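New house rules for hand-held gripper work at Kerutcombe

If you've been down to the Kerutcombe workshop since the start of October you'll have spotted the two printed sheets taped up by the door. Those are the new rules for anyone recording tasks with the hand-held grippers, and I've spent a good part of this week pestering people about them so you don't have to!

The short version is that Skirent, who run the workshop and the recording work that goes on in it, have finally written down how a session ought to be done. Up to now it was all passed on by word of mouth. You sat next to someone who'd been at it a while, you copied what they did, and if they had a bad habit then you went home with the same bad habit. I know this because I did it for a fortnight in the spring and I still hold the left gripper in a way that apparently makes people wince.

Lizelle Zwane wrote most of the new document. She told me she'd started it as a note to herself after a batch of recordings came back from Redbridge, where the checking is done, with a long list of queries attached. "They were asking perfectly fair things," she said. "Which hand started, was the marker covered, why did the board move halfway through. We had four different answers depending on who you asked, and I thought, right, I'm writing this down."

So what's in it? A lot of it is about the markers, the black-and-white squares on the grippers. They have to be clean and flat, with no tape over the corners, and you're meant to keep your sleeves and fingers off them for the whole take. If one starts to peel you stop, swap the gripper and log it. No pressing it back down with your thumb and carrying on (guilty). There's a bit on the finger pads as well, which now get wiped at the start of every session and replaced when the rubber goes shiny.

Then there's the part on how you work. Both grippers in view before you begin, one object at a time, and no passing things across your body in a hurry. You can work at a table or sit down with a board on your lap, whichever suits you, but you have to put down which one it was and you can't change over in the middle of a set. I was pleased to see the lap board stay in. There was talk of banning it, and plenty of us find it far kinder on the shoulders.
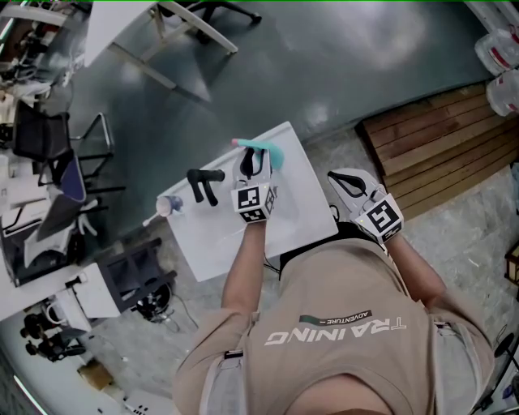

Lap board across the knees and a gripper in each hand, with something soft and mint-green in the left one.

Breaks are the bit that has got people talking. The rule is two minutes off after every set, grippers down and hands empty, and it isn't optional. Emanuel Manole, who looks after the rota, reckons it'll cost a little output at first and he doesn't mind a bit. He'd noticed that the takes late in a shift were the ones most often thrown out – tired hands squeeze too hard and drop things – and he'd sooner have fewer good ones. I'd agree with him, though I did hear some grumbling from the people who like to get their head down and plough through.

The floor gets its own paragraph too. Cables are to be run where you can see them from your seat, and anything that isn't part of the task goes outside your reach before you start. Bottles need their lids on. It sounds like being told to tidy your bedroom, I know, but I've caught my foot in a lead mid-take and it's not a dignified way to finish a morning.

All this will be tried out on the next nearly 2000 recordings, and after that Lizelle will sit down with the checkers and see what needs changing. She's keen to say it's a working draft. Gumede, the small firm that does some of the same sort of work up the road, have asked for a copy and may sign up to the same rules, which would be handy for those of us who pick up shifts at both places.

My one moan is the logging. There's a form for each set and it's longer than it needs to be, with a box for the room lighting that I'd have no idea how to fill in beyond "on". Emanuel says he's heard that from a few people and it'll probably be cut down to a tick.

Copies of the rules are on the shelf by the kettle at Kerutcombe. If you'd like to suggest a change, write it on the sheet next to them and put your name by it so Lizelle can come and find you.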